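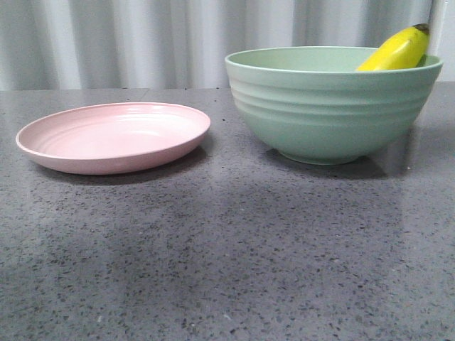
Switching grippers mid-week was a mistake and it cost the team a day, Till Görtz told us by phone on Friday, but he would do it again for the numbers. The Vornberg test shop has now put two hands through the same pick job on the same arm. Short version: soft fingers ahead, not by as much as the sales sheet hoped.

The job is dull on purpose. Banana out of the bowl, onto the plate, arm goes home, a person puts the fruit back, go again. Green bowl, pink plate, speckled counter, same spots every time. Planned total was 1000 picks, split evenly. They stopped at 475 per hand when the wrist cable on the arm started dropping out.

Hand one is the Juvlow, two parallel jaws with rubber pads. Hand two is the Bagheri, three soft fingers run on air. Controller is a Fudmont for both, same speed limit, same camera overhead. No retuning between runs, which Görtz admits probaly hurt the Juvlow a little.

A pick counted only if the fruit landed fully on the plate with no split skin. The Juvlow lost most of its points on approach. Jaws came down wide, caught the rim of the bowl, controller read a contact and quit. The Bagheri fingers just folded against the rim and kept going. Slower though. Waiting on air pressure at every close, and the crew could hear it.

Best streak without a miss: 277, Bagheri. Juvlow's best was a good deal shorter and the shop is not giving out the figure untill the logs are checked.

Camera trouble too. Shiny counter, glare moves through the afternoon, and the depth reading off the stone went patchy after lunch. White curtain behind helped some. A matte mat would help more but then it's not a kitchen counter anymore, and kitchens are what the customer asked for.

Bruising is still open. Fruit from both hands got bagged and left overnight, results not in. Görtz thinks the pads on the Juvlow press harder than the readout says. Didn't want to be held to it.

Next up, a new wrist cable, then a 20 pick warmup on each hand, then the full count from zero. Tilted approach for the Juvlow this time. Shop hopes to have it done in May. Peaches after that, if the arm holds.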